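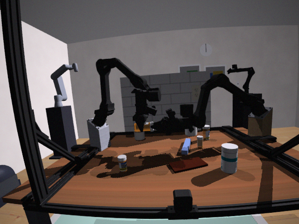
I finally finished Catherine Gillies's memoir about growing up over her parents' hardware store in Drivska, and I've been pushing it on everyone I know. It's slow to get going (the first 25 pages are all about the grandfather's lawsuit, and you can skim them), but once she gets to the summer the river came up through the cellar, I didn't put it down until my tea was stone cold. There's a chapter on sorting nails that made me cry. Nails!

Agnes Dunbar lent me her copy, so I've had to be good and not write in the margins. She tells me the first printing was only 1,000, and the shop on Innes Street has sold out twice, so put your name on the list if you want one. The library has it too, but I was number 12 in line back in August and I'm still waiting for the email.

Next up for me is the second Grolell mystery, the one set on the night ferry. It runs to 918 pages, and I'm told the murder doesn't happen until well past the middle, so I may be a while. If you've read it, write and tell me whether the cook survives. I don't mind spoilers one bit, I always peek at the last chapter anyway!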